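Session 4: What a home build can and can't show
Notes by Jolanta Górecki, Skemell workshop course

Read before class: Bartosz Pawlak's build log, August entries only. The earlier ones are mostly shopping.

Last session we looked at claims people make for two-arm builds in garages and shared shops. The usual one is a success rate. Gwion's first write-up gave 55 good grasps out of 76 tries, and several of you were impressed. Ask what was held fixed. In his case it was one object, in one spot, with the lighting unchanged. I'd call that a test of repeatability.

Points to carry over:

Stiffness first. If the base flexes, your calibration is a guess. Bolting both arms to the same frame helps, but it doesn't excuse you from measuring.

Cables are part of the arm. A loop that drags at full reach will shift the tip, and the software won't know.

A second arm doubles the joints to tune. Whether it doubles what you can do is an open question, and the Starkitz forum posts don't settle it.
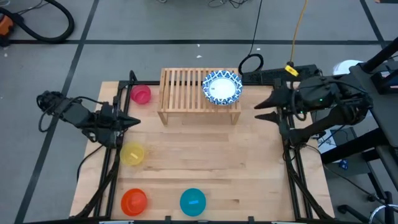

Object choice is where I have the most doubts about published home results. Translucent plastic bowls are a fair challenge for a cheap depth sensor, and four of them in pink, yellow, orange and teal are easy for color thresholding, so one layout can flatter one method and punish another. The patterned paper bowl up on the slatted rack is a different problem again: new height, new rim, new material. Report it separately.

For next time: pick one claim from Desta's log and write down what would make you drop it. One page.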